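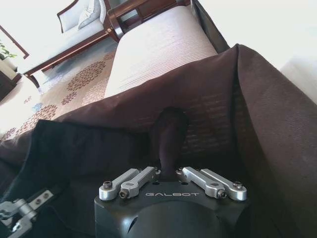 Open Day at Halora: Notes on Garment Handling

In December I attended the open day that Halora held at its site in Orkville. Visitors were admitted in groups of 18, and each group was given 43 minutes with the engineers and the machines. I had asked to join the session on household textiles, as my own work concerns laundry and linen services in small hotels. The notes that follow are my own and have not been reviewed by the company.

The session took place in a furnished bedroom. Our hosts explained that they prefer to run garment work on an ordinary bed, with ordinary bedding. A mattress gives under the gripper, and a sheet can be picked up together with the shirt lying on it. Both problems disappear on a hard workbench, and both return as soon as the equipment is placed in a home or a hotel.

The program for the day listed two parts. The first dealt with picking up loose cloth. A gripper that closes on a fold must take enough fabric to hold it and must avoid taking the layer beneath. The presenters spent a good deal of time on dark fabrics, which they described as harder to read because folds and edges show so little contrast. A member of our group asked whether colored lighting had been considered. The reply was that it had, and that it was set aside as unsuitable for an occupied room.

The second part dealt with folding. The method presented begins with the garment spread flat, face up, with one arm assigned to each side. The shoulders serve as the starting points, and the hem is dealt with last.
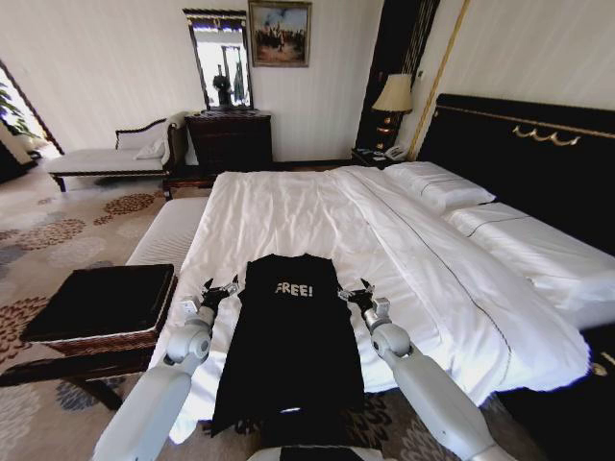 The folding station at the Halora open day, with a T-shirt laid out on the bed.

I was interested to hear how the team defines a finished fold. Their written standard allows the edges to differ by up to 2 centimeters, and a garment that falls outside this limit is opened and started again. For hotel work I would consider that limit acceptable for staff clothing and too generous for guest laundry. I put this to the presenters, who agreed that a stricter figure would be needed for paid service.

Cost was not discussed in detail. We were told that a trial is planned at a guesthouse in Grirordale and that it will be limited to 5 types of garment. Fitted sheets are excluded, a decision with which anyone who has folded them will sympathize.

Visitors should note that the entrance is on the Haugen side of the building and that parking is limited. Printed copies of the folding standard were available at the front desk. I have kept mine, and I am willing to lend it to colleagues in the trade who wish to compare it with their own procedures. Requests may be left in the comments.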